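Home Events Opinion Garage Archive

Slow Cars Make the Best Races

6 min read

I spent a long August afternoon on a grassy bank watching cars with less power than my neighbor's minivan, and I haven't enjoyed motorsport so much in years. The race was the Irkine Hundred, which is 100 laps for small sedans and hatchbacks on a track so short that the leaders catch the tail of the field before you've unwrapped your sandwich. Nothing on the grid would turn a head in a parking lot. Everybody on the bank was standing up by lap five.

My argument is simple and I'll make it loudly: club racing in cheap, slow, ordinary cars is the best live motorsport you can buy a ticket for, and more fans of the big stuff should go and see some.

Start with the passing. A slow car can follow another slow car. There's no wing to lose its grip on the air and no tire that falls apart if you lean on it for three corners in a row. So they follow, nose to tail, and then somebody brakes a little late into the hairpin and you get two cars side by side through the next three bends (sometimes three cars, which is when my coffee went over). At Irkine the lead changed hands so often in the middle hour that the announcer gave up on names and just called out colors. I loved it.

Then there's what you can see. In a really fast car the driver's work is hidden, because everything happens so quickly and the car is glued down so well. Put that same driver in a tired front-wheel-drive hatchback and every decision shows. You see the inside rear wheel lift. You see the little correction at the exit, and you hear the lift of the throttle that goes with it. After 30 laps I could tell who was looking after the front tires and who was going to be sorry later, and I'm no expert. I just had a good view.

The money matters too. The Sowa Cup, where I saw my first race of this kind, caps the price of a car at 2000 dollars before safety gear. People complain about that cap every winter, and they have a point, as anyone who has shopped for a decent used engine lately will know. I'd still keep it. A cap means the family with one trailer lines up next to the shop with three, and the difference between them is mostly sleep.

I'll give the other side its due. Big historic meetings and top-level weekends have a noise and a sense of occasion that a field of economy cars can't match. The first time I heard a row of old twelve-cylinder engines fire up together I forgot to take a picture. I'd never tell anyone to skip that. But you'll watch it from behind two fences and a row of hospitality tents, and by mid-race the cars are often strung out like laundry.

At Nollel, on the other hand, the paddock is a field with a rope around it, and the rope is usually on the ground. Walk up to anyone with a wrench and ask what broke. They'll tell you, at length! I got a full lecture on wheel bearings there from a man lying on his back, and I came home and changed mine.

Crowds are small, and I'd like that to change a bit. About 700 people came to the last Tidovus round, and the place could take many more without anyone losing their spot on the fence. More tickets would pay for better marshal posts and maybe a second food truck – the line for the first one cost me an entire safety car period and the restart.

What I don't want is for these series to get faster. Every few years someone proposes stickier tires or a looser engine rule, always with the best intentions, and the lap times drop and the racing gets thinner. Leave the tires hard. Leave the engines sleepy. Spend the money on track time.

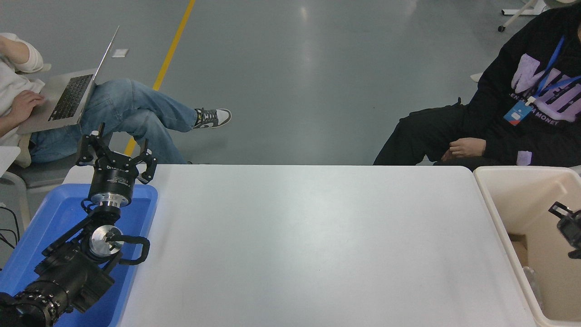
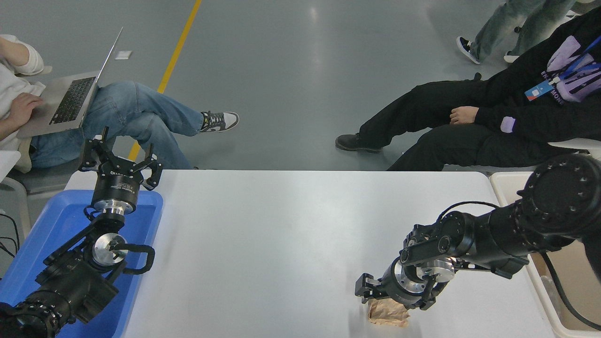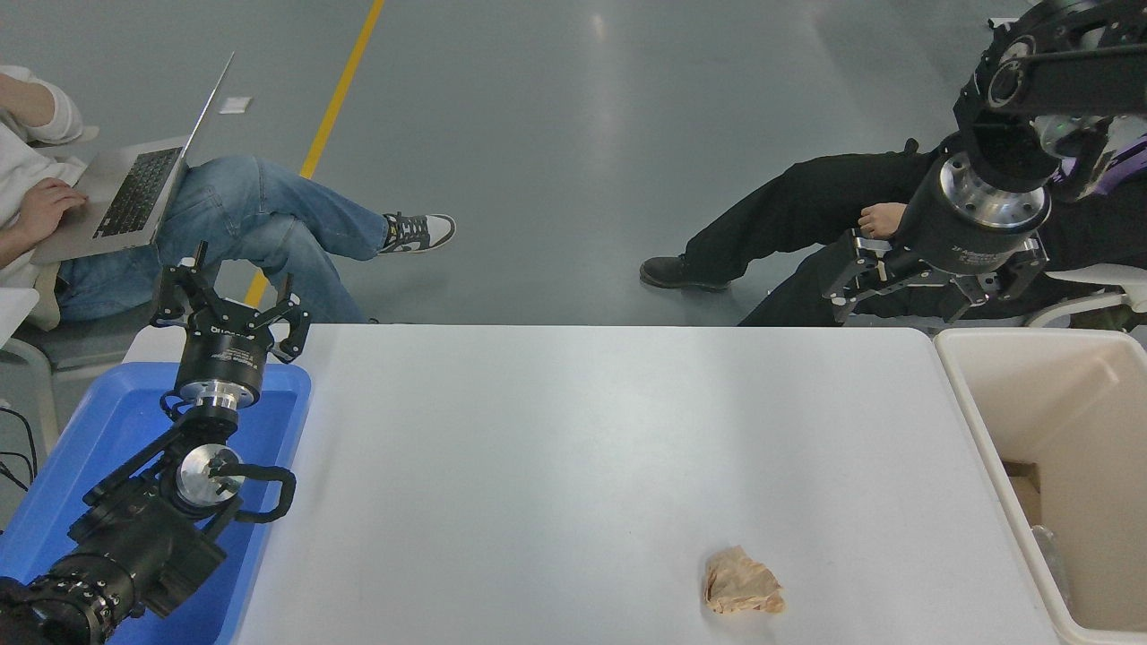
Do I need to know anything about the cars to enjoy a race like this?

Very little. Pick two cars that are running close together, stay with them for ten laps, and the rest of the field will start to make sense around them. Bring a hat and ear protection, and walk the paddock before the start if the gates are open.

Contact the editor | Copyright, all rights reserved | Back to top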